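Imitation learning > Data and methods
Thread: Does a worn finger pad count as a distribution shift?

kettlewick
Posts: 212

We have a diffusion policy trained on 1444 hand-held gripper demos, all cup and saucer rearrangement on tables. Wrist view only, no external cameras. Pose from visual-inertial SLAM, finger width from tags on the fingers. Policy runs on a fixed arm with the same finger geometry.

The demos were collected over one July by several people using two grippers. By the end of it the pads were in poor shape. On the arm the pads are new. Success on the arm is 73 per cent over 30 trials with new pads. We then moved a worn pair from one of the hand-held units to the arm and got 26 out of 30.

My reading is that the encoder has learned the look of the ragged pads and treats clean ones as something unfamiliar. A colleague thinks the worn pads simply grip the saucer differently. Has anyone separated the two effects? I would prefer not to recollect.

Drisari_user
Posts: 48

73 per cent of 30 is 21.9, so you mean 22. 22 against 26 at n = 30 is nothing. Fisher's exact won't get you anywhere near 0.05. Run more trials before you go looking for a cause.

kettlewick

22, yes. I agree it isn't significant. I am asking about the method for separating appearance from contact, which I would want to know before spending another two days at the arm.

pallet_jack
Posts: 1309

Mask the fingers. Fixed polygon over each finger as a function of width, fill with the mean colour, retrain, and run both pad sets. If the gap closes it was appearance. If it stays it was contact. One retrain and four conditions.

orrery
Posts: 95

Masking removes more than pad texture. It also removes the place where the object meets the finger, and for a saucer rim that's where most of the useful signal is in the last few centimetres. We masked on Pidivow (a drawer and shelf set, similar hardware) and lost performance in both conditions, so the comparison told us very little. Both arms were worse, by different amounts, and we couldn't say which loss belonged to what.

pallet_jack

Then mask the outer part of the finger only and leave the pad edge.

orrery

The pad edge is the part that has frayed.

pallet_jack

Fair. Blur it, then. Low-pass over the finger region keeps the boundary and loses the fibres. Augment with random blur strength and the network can't lean on fine texture.

mudlark7
Posts: 17

Not my area exactly (I do calibration), but are you sure the finger width is still right? If the pad has thinned or folded, the tag-to-tag distance at first contact changes. Your recorded closing width for a given rim would creep over the month. On the arm with new pads the same commanded width squeezes harder. That is neither appearance nor friction. It is a labelling error in the action.

kettlewick

This hadn't been considered. We zero the width at the start of each session by closing the fingers fully, so an even change in thickness should be absorbed. A fold wouldn't be, as it compresses on closing and springs back afterwards.

Drisari_user

Zeroing on a compressible pad is bad practice anyway. Zero on a gauge block.

kettlewick

Noted. We have the raw recordings, so first contact can be found for each demo and plotted against session. I'll do that before retraining anything.

hexnut_ann
Posts: 640

Can you post a typical wrist view from late in the set? Hard to judge how much of the input the pads take up from a description.

kettlewick

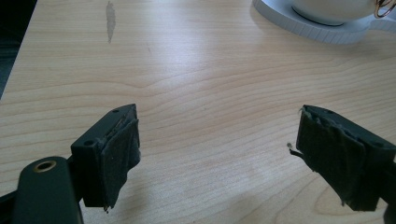
The encoder takes a square crop resized to 224, with no colour jitter on the finger region and a random crop small enough that the fingers stay roughly where they are. Every demo therefore puts the same structure in the same patches, which is why I suspected appearance in the first place. By this stage both pads had torn edges and loose corners, and the right one has a thin thread or wire with a pale tip poking into the gap, easily large enough to survive the resize. Compare the object of interest, which is a white saucer and part of a cup up in the far corner. At this distance the pads have more detail than the target does.

hexnut_ann

Thanks. The pads aren't what I would worry about first. Look at the glare across the middle of the table. It is broad and bright, and takes the grain out where it's strongest. If your table and lighting on the arm don't reproduce that, you have a much bigger shift than a few fibres. Was the arm evaluation done on the same table?

kettlewick

Same table, different room. Overhead lights only in the arm room. But the lighting was identical for both pad conditions, so it can't explain the gap between them.

hexnut_ann

It can't explain the gap, no. It may explain why neither figure is higher. I would put the retrain budget there.

orrery

Disagree slightly. Reflections move with the camera, so over a whole set the network sees the bright patch in many positions and has some reason to ignore it. The fingers never move except in width. A feature that is constant and then changes at test time is worse than a feature that always varied.

hexnut_ann

If the fingers really are constant the network has no reason to use them either. There's no gradient pushing it to rely on something that carries no information about the action.

orrery

No reason to use them, and no reason to be robust to them. The activations still go into the same pooled vector. Change them and the vector moves in a direction the head was never trained on. Whether it matters is an empirical question.

pallet_jack

Also they aren't constant. They wore over the month. If later demos came from more practised operators, pad state is correlated with action quality. The network could well use it.

kettlewick

Operators did get faster. Median episode length drops over the month. So pad state is confounded with speed, and "worn pads" may be selecting the faster behaviour. I can check that from the arm logs without any new trials, by comparing approach velocity between the two conditions.

Drisari_user

That's a better measurement than success rate. It's continuous, so 30 per condition might be enough to show something.

mudlark7

For comparison, Krajčí pads (the moulded ones) keep their thickness better than foam or fabric, but they are slippery on glazed ceramic. We went back to fabric and change it on a schedule.

hexnut_ann

How often?

mudlark7

Every Wednesday, whatever it looks like. It adds a small step in the data each week, but you know where the step is.

kettlewick

Approach velocity is done. Worn condition is faster on the approach, and the difference is visible well before the fingers reach the saucer, so contact isn't responsible for that part. Width drift is also present: first contact creeps in one direction on one of the two grippers and is flat on the other. I have both effects and can't yet say which of them affects success.

Plan is to correct the width labels per session, retrain with blur augmentation on the finger region as a separate run, and evaluate each against both pad sets, with trials interleaved.

orrery

Also randomise the pad order and have someone else reset the saucer. We found on Ardale that whoever placed the object was placing it more kindly for the condition they believed in.

pallet_jack

And keep the worn pair in a bag. You'll not be able to make another one like it.

kettlewick

Bagged and labelled. Runs are queued; I'll post the tables in this thread when they finish.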